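Chapter 4
Choosing a University

What this chapter covers

Teaching and research at a university
How departments and faculties are organized
Reading a prospectus
Class size and contact hours
Costs beyond tuition

Most students spend more time comparing universities than they spend comparing the programs inside them. The name on the gate matters, but a student's week is shaped by a department, a timetable and a handful of teachers. This chapter looks at how a university is put together and at what an applicant can learn about it before enrolling.

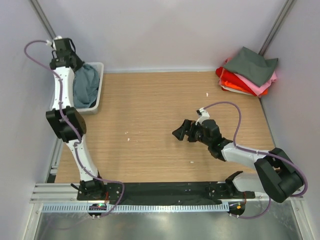
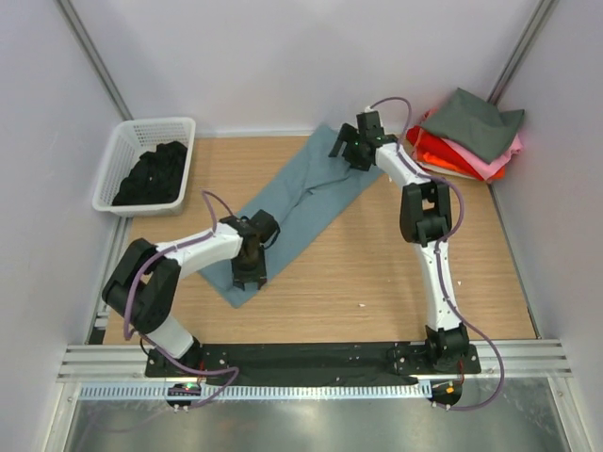

Robot arms at work on a light tabletop, with cloth in both views.

4.1 Two jobs under one roof

A university teaches students and it produces research. The two jobs share buildings, staff and money, and they compete for all three. At Drusine University, the case we follow through this chapter, a full-time lecturer is expected to divide the working week between them, with a smaller part left for administration.

The balance differs from one department to the next. In the Drusine history department, most first-year lectures are given by senior staff. In engineering, first-year teaching is shared out among lecturers and doctoral students, and senior staff appear mainly in the third and fourth years. Neither pattern is better for every student. An applicant who wants early contact with researchers should ask who teaches the first-year courses, by name if possible.

4.2 Faculties, schools and departments

The words used for the parts of a university are not standard. At Drusine, a faculty is a large unit headed by a dean, and it contains several departments. At Zarken College, a smaller institution with 700 students, there are no faculties at all. Its departments report directly to the principal.

These differences have practical effects. A student at Drusine who wants to move from chemistry to economics must be accepted by a second faculty, and requests are decided once a year, in January. At Zarken the same move takes a signature from each of two department heads – and a free place in the new program.

4.3 Reading a prospectus

A prospectus is both a source of information and an advertisement. Course lists, entry requirements and fees are usually reliable, though they may change between printing and enrollment. Statements about atmosphere and reputation are harder to check.

Consider class size. The Drusine prospectus gives an average class of 10. Hoi-yan Yuen, then a second-year economics student, compared this figure with her own timetable and found that her largest lecture had 300 students enrolled. Both numbers were correct. The average had been worked out over every scheduled class, including a great many small seminars for final-year students. A first-year student met very few of those.

When a prospectus gives an average, ask what was included in it. Ask also for the figure for the year you are about to enter.

4.4 Contact hours

Contact hours are the hours a student spends with teaching staff in lectures, seminars, laboratories and tutorials. They do not include reading, writing or private study. Science and engineering programs tend to have more contact hours than programs in the humanities, where students are expected to read on their own for much of the week.

Key terms

Contact hours: time spent in scheduled teaching.
Faculty: a group of related departments; in some countries, the teaching staff as a whole.
Prospectus: a published guide to an institution and its programs.

Section 4.5 turns to costs, beginning with housing and the Ackah Hall fee schedule.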